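Simileo FAQ: the stuff people keep asking me

I run Simileo, a free site where you play word and tile puzzles against other people or against the clock. It's just me behind it, and my inbox tends to fill up with the same handful of questions, so I've put the answers on one page. If yours isn't covered, use the contact form at the bottom of any game screen and I'll get to it (mornings are best, I'm useless after 9 p.m.).

What is Simileo?

It's a small collection of browser games. The main one is Pluvthorpe, a tile-laying game for two to four players. Then there's Grastent, which you play alone, and a daily word ladder that I added last March and that has sort of taken over my life. Everything runs in the browser, so there's nothing to download.

Is it really free?

Yes! There's one banner under the board and that's how the server gets paid for. I don't sell coins or gems or extra lives. There's a supporter option that takes the banner away and gives you a few more board colors, and that's all it does. It won't make you win more.

Do I need an account?

Not to play. You can jump in as a guest and you'll get a random name. If you want your rating saved, or you want to play slow games where each person has a day or more per move, you'll need to sign up with an email address. Guest games disappear when you clear your browser, and I can't get them back, so please don't ask me to.

How do you play Pluvthorpe?

Each player starts with 15 tiles and takes turns laying them on a shared board. Every tile has a path on it, and you want your paths to be long and everybody else's to be short. You can lay one tile or two on a turn, but if you lay two they have to touch each other. When somebody runs out, the round is over and you score one point for every square your longest path crosses. Highest total after three rounds wins.

That sounds dry written down. Play the practice round, it takes a few minutes and makes far more sense than my explanation.

What happens if my path makes a loop?

A closed loop scores double, but you can't extend it afterwards, so closing early is a gamble. I love a big late loop. I also lose a lot of games waiting for the one tile that would finish it, so maybe don't copy me.

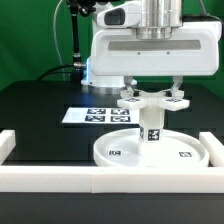

Majumder wrote in to say the loop bonus is too strong in two-player games, and that doubling should only kick in once a loop crosses at least eight squares, because otherwise you can close a tiny one on your second turn and just block for the rest of the round.

I went back and forth on that one. I tried it in the test room for a few weeks and the two-player games did get longer and a bit more interesting, but the four-player games got worse, with everybody scared to close anything. So for now there's a switch. When you create a private two-player table you can tick "long loops only" and you'll get the eight-square rule. Ranked games stay as they were.

How does the rating work?

You start at 1,183. Yes, it's an odd number. It was the average of everybody's rating on the day I moved to the new system, and I never rounded it off. You gain points for beating people rated above you and lose points when people below you beat you. In a four-player game you're compared with each opponent separately, so coming second is still worth something.

Ratings don't drop if you take a break. Go on vacation, it'll be there when you get back.

What's the highest rating anyone has reached?

1,773, and the player who got there prefers to stay anonymous. It isn't me. I've never even been close.

Why did I lose points when I came second?

You were probably the highest rated player at the table by a good distance. Second place counts as one loss and two wins in a four-player game, and if the two you beat were rated much lower than you, those wins are tiny and the loss can outweigh them. I know it stings.

My opponent left in the middle of a game. What now?

Their clock keeps running. If it hits zero, they lose the round and you carry on with whoever's left. If you were the only two playing, you get the win. People who keep walking out of games get matched with other people who keep walking out of games, which I think is fair.

Can I take back a move?

In private games, yes, if the other players agree. There's an undo button next to your tiles and everyone at the table gets asked. In ranked games, no. I did add a confirm step for touch screens though, after a LOT of emails about fat thumbs. You'll find it in Settings, under Moves.

What about Grastent?

Grastent is a number game on a hexagon grid. You slide tiles together until they match, and the board slowly fills up. There's no clock and no rating, only your own best score. I play it when I'm on hold with the phone company. Hints are unlimited but a game with hints won't show up on the monthly table.

When does the daily word ladder change?

At midnight in your own time zone. If you travel west you might get the same ladder twice, and if you travel east you might miss a few hours of one. Your streak survives either way as long as you finish one ladder per calendar day on the clock your device is showing.

The ladder didn't accept my word!

Send it to me. The word list is a plain old dictionary file that I've been patching by hand, and there are holes in it. I don't add names, abbreviations, or anything I wouldn't want to see on a screen next to my mother. Everything else has a decent chance.

Can I play with my kids?

Sure. Private tables have chat turned off unless you turn it on, and you can share the link with just your family. You need to be 13 or older to have your own account.

Does it work on my phone?

It should work on anything with a fairly recent browser. Pluvthorpe is cramped on small phones, so turn it sideways. If the tiles look blurry, switch off "smooth board" in Settings and reload the page.

How do I delete my account?

Settings, then Account, then the button at the very bottom. Your rating and saved games go right away. Games you played against other people stay in their history, with your name changed to "former player."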